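Keep the Intermission

By Rhydian Gronow
2024-02-03
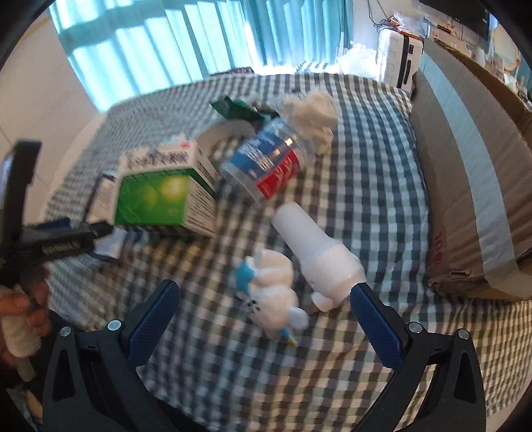 A gingham sheet in black, grey, green and white.

The Sarnbridge Playhouse has dropped the intermission from all but one of its plays this season. The new production of "Bavon" runs 105 minutes straight through. The one before it ran close to two hours. Both were good shows, and I would have liked both of them better with a break in the middle.

I have been going to plays in Sarnbridge since the company worked out of the old Griffiths furniture store, where you sat on folding chairs and could hear the buses. Every show had an intermission then. The new house seats 400 and has a proper lobby with a long bar, and on most nights the bar shuts when the play starts and doesn't open again. People come out at the end, find their coats and go to their cars.

The case for running straight through is easy to state. Directors say a break lets the tension out. Babysitters cost money, and a show that ends by nine is easier on people with work in the morning. Some plays are written in one long act and should be left alone. I don't argue with any of that. If a writer has built 80 minutes that never stop for breath, I am happy to sit through 80 minutes.

My complaint is with plays that were written in two acts and are now being squeezed into one. "Bavon" is a two-act play. The first act ends with the older sister reading the letter and putting it back in the envelope. The script calls for a curtain there. In this production the lights dip for a couple of seconds, a chair gets moved, and we are in the kitchen six months later. The woman beside me whispered to her husband to ask whether it was the same day. I had read the play and I still had to think about it.

Writers put act breaks where they do for a purpose. The end of a first act hands the audience a question and then gives them time with it. You stand in a line, you talk to whoever you came with, and you find out that they trust a character you can't stand. By the time you sit back down you have an opinion, and the second act gets to work on it. Without the break you are only keeping up.

Lăcrămioara Onu, who plays the older sister, told me she misses the break too. She has done the part before, in September, for a company that kept both acts. "You go off, you drink some water, and you come back six months older," she said. "Now I get the time it takes to put on a cardigan." She thought the faster version had gains of its own, mainly in the last scene, which she said comes in hotter. I saw what she meant. The last scene is the best thing in the show.

There is also the plain matter of bodies. I am 63. A good part of the audience is older than I am, and quite a few of them have stopped drinking anything after lunch on days when they have tickets. I counted 10 people leaving their seats during the second half of "Bavon," and none of them looked bored. Each one had to climb past a row of knees in the dark, and the ones who came back did it again. I can't see how that protects the tension. An usher at the back now holds people at the door until a loud moment.

Money comes up when I raise this with friends in the business. One of them says a bar with two rushes needs more staff than a bar with one. That may be so, but a bar with two rushes also sells more drinks. When "Tistura" played here last spring, with two acts and a 20-minute break, the lobby was packed and noisy and the line for wine went back to the stairs. I had a long argument by the coat rack with a retired bus driver over whether the father knew about the farm. I have forgotten a good deal of the play since. I remember that argument very well, and I went back in watching the father much more closely.

I would ask the Playhouse for something small. If the script has an act break, keep it. If it doesn't, don't add one. Print the running time on the ticket page, and say clearly whether there is an intermission, so that people can plan. At the moment it is at the bottom of the confirmation email, under the parking map.

The next show is a comedy in three acts. The brochure lists it at 95 minutes, no intermission. I have bought my ticket, on the aisle.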